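How to Practice Your Putting at Home

If you're anything like me, winter comes along, the clubs go in the closet, and by the time you take them out again you couldn't hole a putt from 5 feet to save your life! I've been teaching beginners at Dramell for 24 years now, and the good news is that a hallway and a few spare minutes will keep your stroke in lovely shape.

Step 1: Find your line

Pick a straight stretch of carpet, 8 feet or so if you have it, and lay down a strip of painter's tape. Set your ball on one end and stand so your eyes are right over it (take your time with this, everybody rushes it).

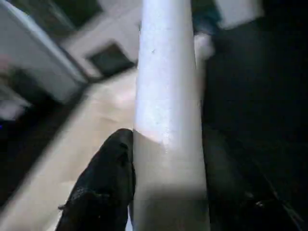 Step 2: Slow down the backstroke

Take the putter back only as far as your back foot, then let it swing through at the same pace. My friend Danica Dimitrov hums a waltz while she does it, and I've been known to join in.

Step 3: Putt to a coin

Put a coin at the far end and try to roll seven balls in a row over it. If you miss, start again from one. It's maddening the first evening, I know, but stick with it through February and you'll be surprised how big the hole looks in spring. Once that feels easy, try it again with your eyes closed.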